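Häufige Fragen zur Dauerausstellung und zur Sammlung

Museum für Uhren und Feinmechanik, Stiftung Diekmann

Wann ist das Museum geöffnet?
Die Ausstellungsräume sind von April bis Oktober täglich außer montags zugänglich, im Winterhalbjahr nur am Wochenende. Der letzte Einlass erfolgt um 16.15 Uhr. Gruppen bitten wir um Anmeldung beim Besucherdienst.

Welche Bestände umfasst die Sammlung?
Zur Sammlung gehören rund 300 Uhren, Laufwerke und Werkzeuge. Das älteste datierte Stück ist eine Turmuhr aus dem Jahr 1724, die aus der Pfarrkirche von Lolcombe übernommen wurde. Ein Teil des Bestandes befindet sich im Depot und kann zu Forschungszwecken nach schriftlichem Antrag eingesehen werden.

Werden die Uhren im Betrieb gezeigt?
Historische Werke laufen nur zu den Vorführungen, die jeweils zur vollen Stunde beginnen. Ein Dauerbetrieb würde Lager und Zapfen unnötig belasten. Die Turmuhr wird aus konservatorischen Gründen ausschließlich am Museumstag im Mai in Gang gesetzt.

Wie ist die Abteilung »Rad und Trieb« aufgebaut?
Die Abteilung erläutert, wie die Zähnezahlen zweier Räder das Verhältnis ihrer Drehzahlen bestimmen. Den Einstieg bilden einfache Stirnradpaare, anschließend werden mehrstufige Räderwerke und die Hemmung behandelt.

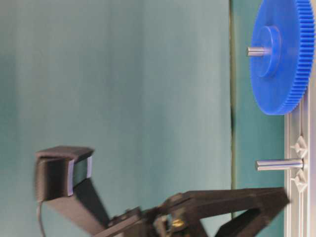 Die Erläuterungstexte liegen in deutscher und englischer Sprache vor. Für Schulklassen ab Jahrgangsstufe 6 steht ein Arbeitsheft zur Verfügung, das an der Kasse ausgegeben wird.

Darf fotografiert werden?
Aufnahmen für den privaten Gebrauch sind ohne Blitz und Stativ gestattet. Veröffentlichungen — auch in Vereinszeitschriften — bedürfen der Genehmigung. Leihgaben aus der Sammlung Plitwood sind hiervon ausgenommen und dürfen nicht fotografiert werden.

Nimmt das Museum Schenkungen an?
Angebote werden viermal jährlich geprüft. Bitte senden Sie zunächst eine kurze Beschreibung mit Angaben zu Herkunft und Zustand. Unaufgefordert eingesandte Gegenstände können nicht zurückgeschickt werden. Wertgutachten erstellt das Museum nicht.

Ist das Haus barrierefrei?
Das Erdgeschoss und die Abteilung »Rad und Trieb« sind stufenlos erreichbar. Der Ultley-Saal im Obergeschoss ist derzeit nur über die Treppe zugänglich. Begleitpersonen schwerbehinderter Gäste haben bei entsprechendem Vermerk im Ausweis freien Eintritt.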